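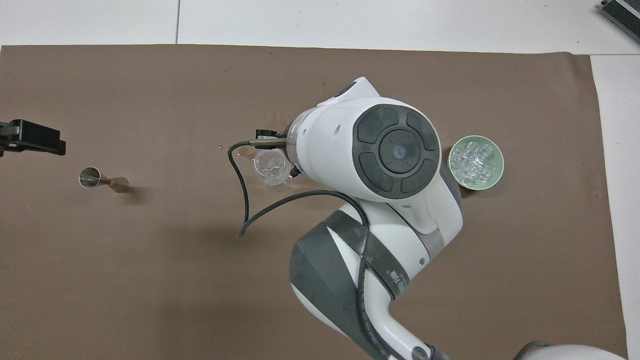
Measuring vs. free pouring at home

bistaddale_bar
Posted 9:14 pm
I've been making drinks at home for 7 years and I still measure everything. My brother-in-law says that's for beginners and that anyone with a decent wrist can free pour. We had this argument again in December over a batch of daiquiris. His were sour. Where does everyone here land?

oldfashionedguy
Posted 9:31 pm
Free pour for highballs, measure for anything with citrus. A quarter ounce of lime either way ruins a daiquiri. It does nothing to a gin and tonic.

Zesthorpe
Posted 9:40 pm
Disagree. I worked a bar for a long time and we poured by count. If you practice with water and check yourself against a measure, you get consistent. The problem is that people at home make two drinks a week and never practice.

clillix301
Posted 9:58 pm
Practice doesn't help when the pour spouts are all different. I have three brands and they run at three speeds. I went back to a jigger and stopped wasting rum.

D. Milošević
Posted 10:06 pm
Measure, but check your measure too. I weighed water out of four jiggers and one of them was short by enough to taste. It was also the most expensive one, from Alexiou.

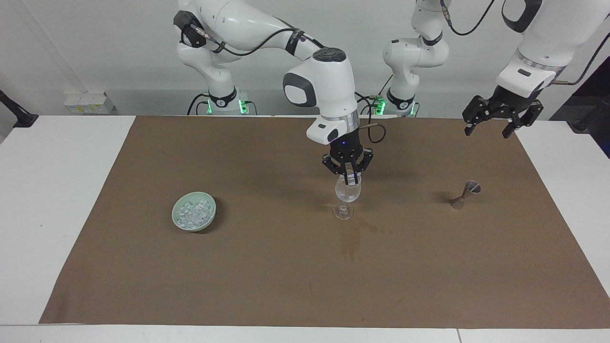

Glass size matters as much as the pour, and it's where most people go wrong at home. The same five ounces looks stingy in one glass and generous in another, so people top it up by eye and the drink gets stronger every round. A clear wine glass like the one being lifted there is the worst for it — there's no line to pour to. I marked a strip of tape on mine until I learned where five ounces sits.

Despina

oldfashionedguy
Posted 10:15 pm
Tape is a good idea. I'd still rather measure wine in a cup once and remember it.

Zesthorpe
Posted 10:22 pm
You two are making this harder than it is. It's a drink. If it's too strong, add ice.

bistaddale_bar
Posted 10:37 pm
Ice doesn't fix too much lime. Despina, did you weigh in grams? I have a kitchen scale that goes up to 1,000 and I want to try it on mine.

D. Milošević
Posted 10:44 pm
Grams, yes. Zero the scale with the empty cup on it, then pour in one full jigger of water. One ounce should come out a little under 30. Do it a few times and take the average.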